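Call for Participants: Study of Account Closures by Payment Services

The Bouvier Center for Payments Policy at Seston is recruiting individuals and small organizations whose accounts with an online payment service were closed, limited or frozen after a review under an acceptable use policy. The study covers closures in the United States during the last five years. It records how notice was given, which rule was cited, how long funds were held, and whether an appeal was offered.

An earlier round, run from our Clindthorpe office, collected 304 completed questionnaires. Nearly 200 of the respondents reported a notice that named no specific rule. The present round adds interviews and document review, so that the wording of notices can be compared with the published policy in force on the same date. 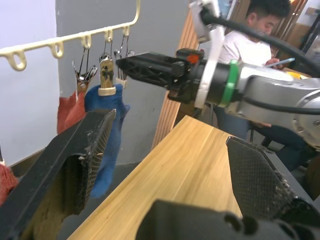

Eligibility is limited to account holders aged 18 or over and to officers authorized to speak for an organization. Advocacy groups, publishers, membership clubs, churches and sole traders may all apply. The political or religious position of an applicant is not a selection criterion and is coded only where the applicant believes it was a factor in the closure. Accounts closed for nonpayment or for a confirmed stolen card are outside the scope — closures where fraud was alleged and disputed are within it.

Participants complete an online questionnaire, supply copies of any notices received, and attend one recorded interview by phone. The interview takes 45 minutes. Account numbers and the names of donors or customers should be blacked out before upload.

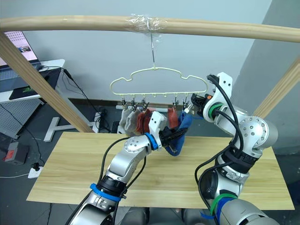 Documents are held on the Paller archive server, which is separate from the Center's office network. Access is restricted to the study team. Published results will give totals by type of account holder and type of rule cited. Organizations may choose to be named in the final report, and that choice can be withdrawn in writing until the end of March.

Each individual receives $200 on completion of the interview. Payment is by mailed check only.

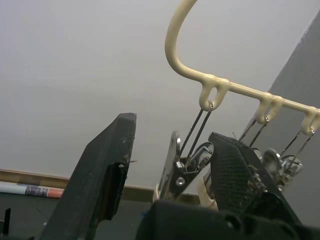
A respondent from the first round wrote that the check mattered less to her than the timeline form, as it was the first time she had put all the emails from the payment company in order. The same form is used in this round and participants keep a copy.

The target is 2,000 questionnaires and 17 extended case files. To apply, request the screening form from the Seston office and state the month in which the account was closed. Do not attach notices to the first message.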